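首页 > 校园新闻 > 社团与竞赛
Komitport学院机器人社进入布料操作训练阶段，备战8月Benton挑战赛
发布时间：2025年2月5日
栏目：学生项目

Komitport学院机器人社本学期的主要项目已经从装配调试转入训练阶段。项目名为Fekine，目标是让机械臂在桌面上完成布料的抓取、展开和对折，并参加今年8月举行的Benton学生机器人挑战赛柔性物体组比赛。

项目于上学年启动，到现在已进行了2个学期。第一个学期，社员主要在做机械部分，包括夹爪的安装、腕部支架的打印和走线；第二个学期开始写控制程序，同时录制操作示范。据项目组统计，截至目前共录制示范片段1,116段，经过逐段检查，保留781段用于训练，其余的因为动作中断、布料滑出工作区或者记录不完整，没有放进训练集。

柔性物体组是Benton挑战赛里报名较少的一个组别。多数学校代表队选择搬运组或者巡线组，那两个组的物件形状固定，往届资料也多。Komitport学院机器人社前几年参加的也是搬运组。社里在去年的总结会上讨论了是否换组，当时意见并不一致，有社员担心布料太难，一个学年做不出能上场的东西；也有社员认为搬运组的程序已经改了几届，新成员进来之后能动手的地方不多。最后社里决定保留搬运组的旧平台给低年级练习，另外组队做布料。

项目组现在分成三个小组：机械组、程序组和数据组。数据组是三个小组里人手最多的，日常工作是操作机械臂完成规定动作，录下过程，再回看并填写记录表。记录表的栏目改过几次，最早只记成功或失败，后来加上了布料种类、起始摆放方式、抓取位置和失败发生在哪一步。

训练使用的布料由社员自己收集，有缎面的，也有表面不反光的，颜色以粉色和米白色为多。程序组希望尽早把反光的布料加进来。缎面布料在灯下会出现成片的亮光，褶皱稍有变化，亮光的位置也跟着变，同一块布前后两次看起来差别很大，识别程序容易把亮光的边缘当成布的边缘。

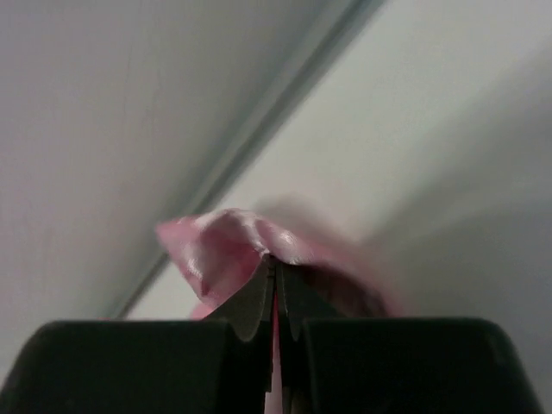 目前的做法是先让夹爪在靠近布料中部的褶皱处下夹，把布提起来，再寻找垂下来的布角。这个办法步骤较多，用时也长，但对起始摆放的要求低，布料团成一团时也能开始。项目组还在试另一种办法，直接沿着布边寻找可以夹的位置，省去提起的步骤。两种办法会在春季的校内测试里分别跑完整套动作，再决定比赛时用哪一种。

夹持的力度也是反复调整的项目。夹得太轻，布在提起的途中会滑脱；夹得太紧，松开时布容易留在指尖之间，放不平整。机械组前后试过几种指尖形状，现在装在机械臂上的一种前端较窄，方便插到褶皱下面。社员在记录里写道，较窄的指尖夹薄布时表现比较稳定，夹多层布时还不够理想，往往上层夹住了，下层没有跟上来。这个问题已经列入本学期的任务单。

示范录制安排在课后进行，每次由两名社员配合，一人操作机械臂，一人负责摆布和填表。摆布有固定的要求：布料从平铺、半折、揉团三种状态里按表抽取，摆好后手要完全离开工作区，再由操作的人开始动作。负责填表的人不提示操作者应该夹哪里。项目组发现，早期的示范里提示太多，操作者等着听口令，动作中间有长时间的停顿，训练出来的程序也会在同样的地方停住不动。那一批示范后来大部分没有保留。

片段检查由数据组轮流完成，每段至少由两个人看过。两个人判断不一致时，片段先放进待定文件夹，到周会上一起看。周会上争论最多的是“算不算抓到”：有的片段里夹爪已经夹住布料并且提离了桌面，但提到一半布角滑走，后面又重新夹起来，最后完成了折叠。有人认为应该保留，理由是程序也需要学会补救；有人认为应该剪成两段分别处理。现在的规定是整段保留，在表里注明重新夹取的次数。

机械部分的调整还在继续。腕部的白色支架是3D打印件，机械组已经改过几版，改动集中在螺丝孔的位置和电缆经过的地方。早期版本的电缆走得太直，手腕转到较大角度时会被拉紧，后来留出了一段弧度，转动时有了余量。电子模块装在靠近夹爪的位置，检查指示灯比较方便，不过离工作面也近，操作薄布时要留意布料扬起来碰到接口。社里在操作守则里加了一条：每次录制开始之前，先看指示灯，再检查接头有没有松动，确认完再摆布。 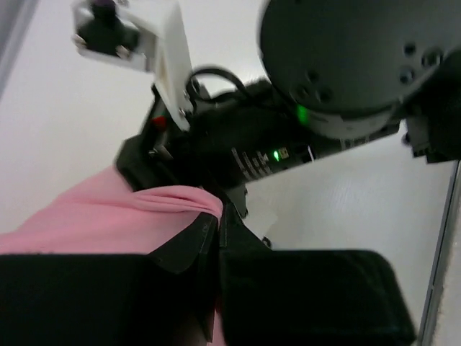

Fekine项目使用的夹爪与腕部模块，指尖之间夹着粉色布料。

守则的其他内容多和安全有关。机械臂通电期间，手不得伸进工作区；需要整理布料时，先按暂停，由操作者口头确认后再伸手；长发要扎起来，宽大的袖口要卷好；结束之后机械臂回到停放位置，断电，盖上防尘罩。新加入的社员要先跟着老社员旁观，通过守则问答和一次空载操作之后才能单独操作。守则打印出来贴在实验室门内侧，电子版放在社团共享文件夹里。

程序组这边，训练在学院计算中心的机器上进行，排队使用，一般在晚间提交任务。程序组每次更新之后会在同一组布料上做测试，测试时的摆放方式事先写好，不允许临时更换。程序组表示，这样做的目的是让前后两次结果可以比较，之前有一段时间测试的布料换来换去，成绩忽高忽低，看不出是程序变好了还是布料变容易了。

从最近的测试记录看，平铺状态下的单块布料已经能比较连贯地完成抓取和对折，半折状态的结果时好时坏，揉团状态仍然是难点。两块布料挨在一起或者部分重叠时，程序有时会把两块当成一块，夹住交界处一起提起来。颜色差别大的两块布好一些，颜色接近的两块布错误较多。数据组因此在本学期的录制计划里增加了两块布相邻摆放的内容，浅色布与粉色布搭配是第一批。

浅色布还有一个单独的问题。工作面是白色的，米白色布料的边缘和台面之间反差小，光线一变就不容易分辨。有社员提议把台面换成深色，项目组没有采纳，比赛的台面颜色由组委会统一规定，今年的规则里写的是浅色台面，训练时换掉，到了赛场还要重新适应。现在的办法是固定灯的位置，并在录制开始前拍一张没有放布的台面作为参照。
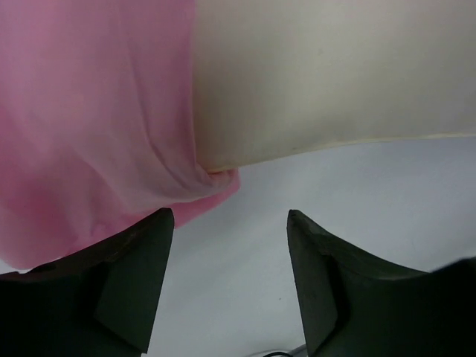 比赛规则与时间安排

Benton学生机器人挑战赛柔性物体组满分为100分，分为抓取、展开、折叠和整理四个部分，各部分分别计分。参赛队在规定时间内完成尽可能多的布料，布料由组委会提供，种类在赛前公布，颜色和摆放方式到现场才知道。机械臂在比赛过程中须自主运行，队员可以申请暂停，每次暂停会扣分。若布料掉出台面，由裁判放回，该块布料当轮不再计分。

规则今年有一处改动：折叠部分增加了对边缘整齐程度的评分，由裁判用量尺测量上下两层布边的偏差。项目组看到新规则之后，把自己测试用的打分表也做了同样的修改。按新的打分表重新计算，之前几次测试的分数都有下降，扣分主要集中在对折后布边没有对齐。程序组准备在对折动作之后加一个轻拉布边的步骤，具体效果要等下一轮测试。

按照目前的计划，本学期前半段继续补充示范，重点是揉团状态和两块布相邻的情况；期中之后做校内测试，测试按比赛流程进行，计时、打分、暂停都照规则来。校内测试对全院学生开放观摩，时间地点另行通知。暑假期间实验室照常开放给项目组，参赛队员留校训练，8月出发前完成设备装箱和备件清点。

设备运输是社里比较在意的一件事。前年参加搬运组时，平台在运输途中有一个接头松脱，到赛场才发现，当天上午的调试时间几乎都花在找问题上。今年机械组提前做了装箱清单，腕部、夹爪和底座分箱放置，每个接头两端贴对应编号，到场后按编号接回。打印支架会多带一套，指尖也会准备替换件。

经费与合作

Fekine项目的经费来自学院学生科技活动资金，主要用于购买电机、打印材料和线材。布料大部分是社员从家里带来的旧布，也有一部分来自校外的Golestani缝纫工作室。该工作室把裁剪剩下的边料送给社里使用，种类比较杂，有几种滑面的料子是社员之前没有碰过的。项目组按厚薄和表面分了类，装袋编号，每次录制使用哪一袋都记在表上。

工作室的师傅还到社里讲过一次课，内容是怎样看布的经纬方向，怎样判断哪一边容易拉长，以及手工折叠时习惯从哪里起手。社员说，听课之前大家折布都是凭感觉，很少想过手指先放在哪里。课后数据组修改了示范的起手位置，要求对折时先夹住靠近布角的地方，再往对边送。改动之后录制的片段单独做了标记，程序组打算把新旧两批分开训练，看看结果有没有差别。

社里也和低年级的选修课有联系。机器人基础课本学期安排了一次实验课到社团实验室来上，学生分组操作夹爪，把一块小方巾从台面一侧移到另一侧，不要求折叠。上过课的学生反映，看着简单，自己操作时很难判断指尖离台面还有多远，下得浅了夹不到布，下得深了又会顶到台面。任课教师把这部分内容写进了实验报告的讨论题，要求学生说明自己用了什么办法判断高度。

报名与参观

机器人社本学期继续招收新成员，各专业学生均可报名，不要求有编程基础。数据组目前最缺人手，主要工作是录制和检查片段，每周安排固定时段，可以按课表选择。机械组希望招收会使用三维建模软件的同学，程序组面向修过程序设计课的同学。报名表可在社团办公室领取，也可以在学院学生活动页面下载，填好后交到社团信箱。

实验室平时训练期间可以参观，请提前与社团联系，每批人数不宜过多。参观者请站在地面黄线以外，不要触碰台面上的布料和设备，录制进行时请保持安静。愿意捐赠旧布料的师生，请洗净晾干后装袋送到社团办公室，尺寸不限，带有金属扣、拉链或者亮片的布料暂时不收。

（机器人社供稿）

相关阅读
机器人社搬运组旧平台移交低年级使用
学生科技活动资金本学期申请说明
社团实验室开放时间调整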